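Metwally Workbench Forum
Small Parts and Old Hardware > Switches, plugs, terminals

Thread: Keep the old green switch units or toss them?
67 views, page 1 of 1

fusebox_fran
Posted Feb 15, 2024

Okay, I am way too excited about a shoebox. My neighbor cleared out his garage shelves and passed along a whole box of electrical odds and ends, and mixed in with the wire nuts and dead lamp sockets there are these plastic switch units. Long narrow blocks, green on top, cream at one end, little copper bits showing. I love them! No paperwork, nothing in the box to say what they came out of.

I'm sorting everything into drawers this week (I have the Daline cabinet with the clear fronts, finally) and I need to decide if these deserve a drawer. Does anyone here keep this kind of thing? And if you do, do you file them by color, by size or by what they do?

pocketohm
Reply

Keep. Always keep. I have a drawer marked "green and mysterious" and it's the one I open most.

By size, in my opinion. You remember how big a thing was long after you forget what it did.

terminal_velocity
Reply

Going to disagree with pocketohm on both counts. An unknown switch is not a spare part. You don't know the rating and you don't know how worn the contacts are, so you can't put it in anything that plugs into a wall. If it isn't going back into service it's taking up a drawer that could hold something you'll use.

I threw out a whole coffee can of these in March and haven't missed one.

pocketohm
Reply

A whole coffee can! I need to lie down.

lanternjaw
Reply

terminal_velocity is right about the wall power part, please don't wire up mystery switches. But there's plenty of fun to be had with them on the bench. Set the meter to continuity, clip on to two terminals, work the switch and see what changes. Write it on a slip of paper and put the slip in the bag with it. I've done that with every odd switch I own and it's my favorite kind of rainy afternoon.

Fran, can you tell us more about the shape? Where are the terminals, and is there a button or a lever?

fusebox_fran
Reply

Ooh yes, happy to. I wiped down the work mat and put the nicest one out in the middle so I could get a good look at it. It's more teal than plain green once you get it under a light, with a matte finish, and the seam where the upper and lower blocks meet is really fine – I missed it the first time. There's a white cap at the far end with stepped shoulders.

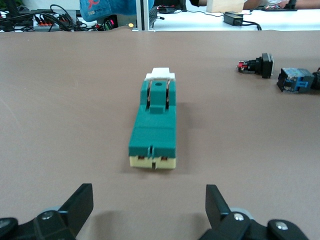 The part I keep going back to is the copper. Two thin strips run down either side of a ridge on top, with a bit of a curve to them, and then at the cream end there are two small terminals tucked under the green lip with a slot between them. Somebody sat down and drew that! I don't know if the white cap is meant to be pushed or if it's just a cover, so I haven't leaned on it.

lanternjaw
Reply

Oh that's lovely. I'd leave the cap alone too until you've had the meter on it. Start with the two terminals at the cream end, then try each one against the strips.

nickel_and_dime
Reply

Could it be a Nondunetti? My uncle's shop had a wall of those and I remember a lot of green plastic.

terminal_velocity
Reply

Lots of makers used green plastic. I wouldn't put a name on it without a marking.

nickel_and_dime
Reply

Fair enough. It was a happy guess.

terminal_velocity
Reply

I'll admit it's a better looking piece than what was in my coffee can. Still wouldn't give it a drawer. One zip bag, one label, back of the shelf.

fusebox_fran
Reply

Compromise! They're getting half a drawer, sorted by size like pocketohm said, with a paper slip for each one like lanternjaw does. The other half is going to the lamp sockets. Label says GREEN SWITCHES, UNTESTED, BENCH ONLY so future me behaves.

Meter comes out Saturday – I'll post what I find, terminal by terminal.

pocketohm
Reply

Half a drawer is how it starts. Welcome!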